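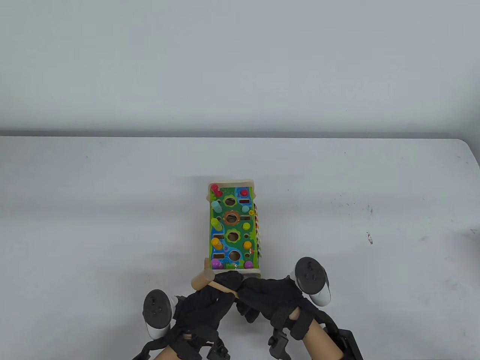

Mallet in hand at the Mallari bench, pegs at the ready.

Mallari Wrist Kit: the questions we keep getting

What do I get for my money?
Two gloves, two sets of wrist straps with the controller mounts fitted, a forearm module and a bag of spare clips. The mallet is yours to find. We sell the kit, and Komex sells the software that turns an afternoon of hand movements into something a robot arm can learn from.

What does it cost?
£800 to buy, or £284 a month to hire. Delivery is extra if you live up a hill our courier dislikes.

Will the controllers get in the way of my fingers?
Less than you fear. They sit on the back of the hand or the wrist, so your fingers are free to curl round a handle. Scratching your nose takes planning.

Why do you test with a toddler's toy?
A pound-a-peg box asks for a grip, an aim and a tap, and it forgives bad tempers. Dexter Talavera, who runs our bench, has logged 2053 sessions so far and still insists it's work.

Can I use one hand for the job and leave the other out of it?
Yes. Both hands are recorded all the same, so the idle one should stay somewhere sensible.
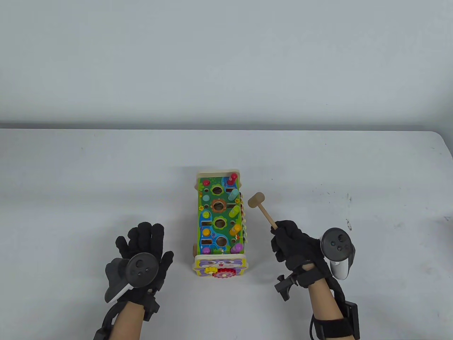 Does it work with arms from other makers?
We support Stanciu and Isel arms out of the box. For anything else, write to Houda Fahmy before you order. She'll be kind about it, up to a point.

Can I wash the gloves?
By hand, in cool water, with the controllers off. We'd have thought that last bit was obvious until September.

How long does fitting take?
Almost 2 minutes once you know which strap is which. Allow longer the first time, and don't do the left one up with your teeth.

Last updated Mon 19 March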